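Hivura Games

The Hivura Games are a multi-sport event for athletes with physical and visual impairments, held every 2 years in the town of Rukow. Usually in August. Program covers track, field throws, wheelchair basketball, goalball and swimming. Entry is by club, not by country, and mixed squads are allowed in the team sports.

History

Started by Omid Bakhtiari, a former wheelchair racer who coached at the Rukow athletics club. The first edition was a single Friday of racing on the town track, club members plus a few visitors. Field throws came in at the second edition, swimming at the third. Goalball was added when the Manninen Hall got a proper sprung floor; before that the sport was only shown as a demonstration and no medals were given.

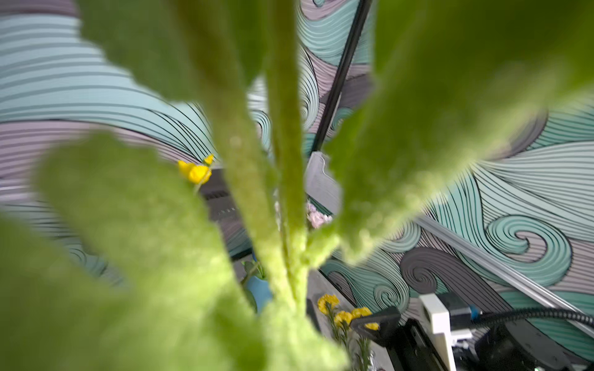

Bakhtiari stepped down as meet director after the fourth edition. Replaced by Haruna Katayama, who had run the swimming side. Under Katayama the schedule went from a long weekend to a full week and the athletics heats moved to the mornings, mainly due to complaints about heat on the track. Evening sessions are kept for finals.

Venues

Track and throws: Rukow town stadium, eight lanes, throwing cage at the north end. Basketball and goalball: Manninen Hall, seats for more than 1000 in the basketball layout, fewer for goalball. Swimming: Illell Pool, on the other side of the river, which is 25 meters and so does not count for long course marks. A shuttle bus runs between the stadium and the pool on competition days.

The road race starts outside the stadium and finishes on the bridge. Course was shortened once for roadworks and the times from that year are listed seperately.

Classification

Athletes need a class before they can enter. Those who already hold a national class keep it. Others are seen at Manninen Hall in the days before the opening, and a class given there is good for the Hivura Games only. Protests have to be in writing and reach the meet office by 6 p.m. the same day. Small classes are sometimes combined, in which case a points table is used to decide placings.
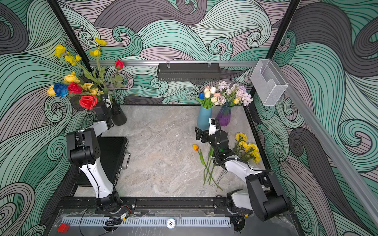

Format and awards

Track events from 100 meters up to 5,000, heats then final. Throws get 3 attempts, then the best eight go again. Wheelchair basketball is played as a round robin with semifinals; goalball the same but with no third place match, both losing semifinalists get bronze. Swimming is timed finals only.

Medals for the top three in each event. The Bakhtiari Cup goes to the club with the most points over all sports. Relay points count double, a rule that has been argued over and was dropped for one edition, then brought back.

Guides in the visually impaired races have recieved medals since Katayama took over. Earlier guides got a certificate.

See also

Manninen Hall
Illell Pool
Rukow athletics club
Wheelchair racing
Goalball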